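Chapter 4
Working Beside the Machine

After reading this chapter, you should be able to:
explain the difference between a job and a task
describe how automation changes the tasks in a job
discuss what workers need from managers when a workplace automates

When Pamow brought robot arms into its Nivwood site in June, Sumathi Nambiar had been sorting and setting out parts there for 11 years. She expected to lose her job. Instead, the job changed under her. The arms took over most of the picking and placing. Nambiar now sets up the stations at the start of the shift, watches for errors, and decides when to stop an arm.

Her pay stayed the same at first. Her supervisor, Facundo Cisternas, argued that the new duties called for more skill, and the company raised the rate after 12 weeks. Not everyone was pleased. Vignesh Panicker, who worked the same line, missed talking with the person across the table. He said the day felt longer when his main task was to watch. He asked for a transfer to shipping and got it.

Economists often separate a job from the tasks that make it up. A machine rarely takes over a whole job at once. It takes some tasks, leaves others, and creates a few that did not exist before. Section 4.1 looks at how companies choose which tasks to automate. Section 4.2 turns to training, and Section 4.3 to the question of who shares in the savings.

As you read, keep Nambiar and Panicker in mind. They had the same employer and the same machines, and they came away with different views of the change.

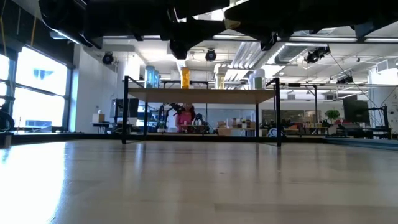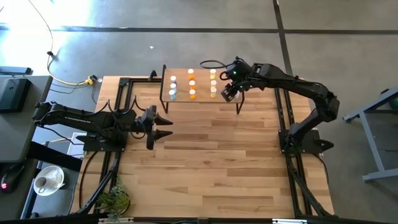

Figure 4.1 Robot arms at tabletop workstations. In the second photo, one gripper is close to the pale yellow cups on a raised stand.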